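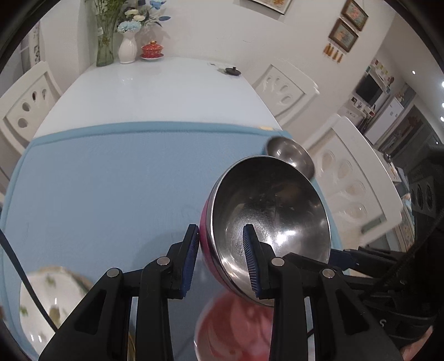
Incidencia 511 — cuencos que se quedan encajados
Abierta por: Asmaa El Sherbiny
Estado: en seguimiento
Zona: mesa de vajilla, cocina Plolport

Síntoma: el cuenco grande de acero, el rosa por fuera, se atasca al apilarlo dentro de otro casi igual de ancho. Hace vacío y no sale. Ayer perdimos 8 minutos con uno.

Probado:
- tirar recto hacia arriba: nada
- golpecitos en el borde: nada, y mucho ruido
- inclinar el de dentro y girar: sale

09:40 Cambio el orden. Platos de flores verdes en su propia pila, en el lado izquierdo de la colchoneta azul. El cuenco azul suelto, sin nada dentro. El de acero solo dentro del rojo y rosa, que es mas ancho.
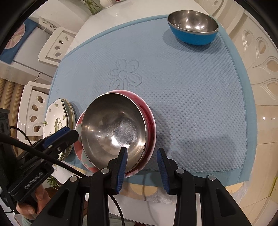 Foto: A. El Sherbiny / Padari

10:15 Pregunta de Wong: ¿se puede quitar la colchoneta? No. Sin ella los de metal resbalan en la mesa blanca y se rayan mas.

10:30 El fondo del de acero tiene marcas de roce. Es estético, no lo cambio. Pedir repuesto a Wultero solo si aparece abolladura — ref. 138 del catálogo.

Pendiente:
- repetir la prueba recien lavados, que mojados agarran peor
- avisar al turno de tarde: no meter acero con acero
- etiqueta en la estanteria

No cerrar todavia. Reviso en abril.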